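# Scuff marks on matt emulsion — wash, touch up or repaint?

**Elli Eskola**
posted March 31, 2018

I have a wall in pale grey-green matt emulsion with a table pushed against it. Since October it has been picking up thin dark scuffs, mostly horizontal. I tried a damp sponge on one patch and ended up with a faint shiny area which I now like less than the scuff.

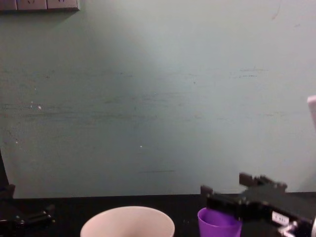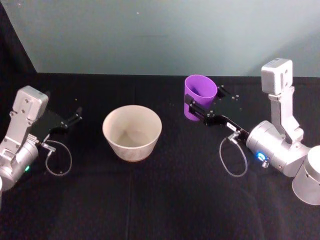

*The wall above the table first, then the table with its black cloth, the bowl and the purple cup.*

The paint is Stoltus interior matt, bought in Riihimäki. I still have part of the tin, stored indoors with the lid on. The label says "wipeable" but gives no scrub class. The plaster underneath is sound as far as I can tell.

What I would like to know:

- can the marks come off without polishing the surface
- if not, will touching up from the old tin show
- is there any point putting a clear coat over it afterwards

I would prefer not to repaint the whole wall. There is a socket panel on it, and I made a poor job of cutting in last time.

---

**Berklow**

First find out what the marks are. Dark lines on matt paint are nearly always one of two things: material left behind on the surface, or the paint itself burnished by rubbing. Look along the wall with a torch held almost flat against it. A deposit stays dark from every angle. Burnishing changes from dark to light as you move your head, and no amount of cleaning will shift it.

For deposits, go in this order and stop as soon as one works:

1. Dry white rubber (an ordinary school eraser, not a coloured one). Light strokes along the line of the mark.
2. Soft cloth, lukewarm water, one drop of washing-up liquid. Dab, then blot with a second cloth.
3. Melamine sponge, damp, almost no pressure, two or three passes. It is a fine abrasive and it will polish matt paint if you lean on it.

Your shiny patch is probably step 3 pressure applied at step 2. Matt emulsion has a lot of pigment and filler and not much binder, so the surface is rough at a very small scale. Rubbing flattens it and it reflects more. The only cure for that is paint.

On touching up: use the same tin if the paint is still good. Stir it for longer than seems necessary, as the matting agent settles to the bottom and an under-stirred tin dries glossier. Use a small short-pile roller, not a brush, even for a small spot. Thin the edges out by rolling dry. Pale greys are less forgiving than white, and in side light you may still see it.

If it shows, paint corner to corner on that one wall and leave the others. The eye doesn't compare across a corner very well. Turn the power off at the board, loosen the socket plate and paint slightly behind it, then refit — there is no cutting in to do. If you are unsure about that part, mask it and leave the screws alone.

---

**tapio_k**

just repaint it. matt is useless behind a table, should have been eggshell

---

**Priro**

Agree with most of Berklow's reply, with two additions.

Don't use a clear coat. Every "dead flat" varnish I have tried over emulsion changed the colour slightly and showed lap marks, and after that you can't touch up at all.

If you do repaint, look for a scrub rating on the tin. The relevant standard is EN 13300, where class 1 loses the least film thickness after 200 scrub cycles and class 5 the most. Class 1 and 2 matts exist and cost more. They still burnish, only later.

Also pull the table 3 cm off the wall. Felt pads along the back edge do the same job if you can't spare the gap.

---

**Elli Eskola**

Torch test done. Most of them stay dark, two change with the angle. The eraser took off the longest one. I will leave the other two until I find my small roller.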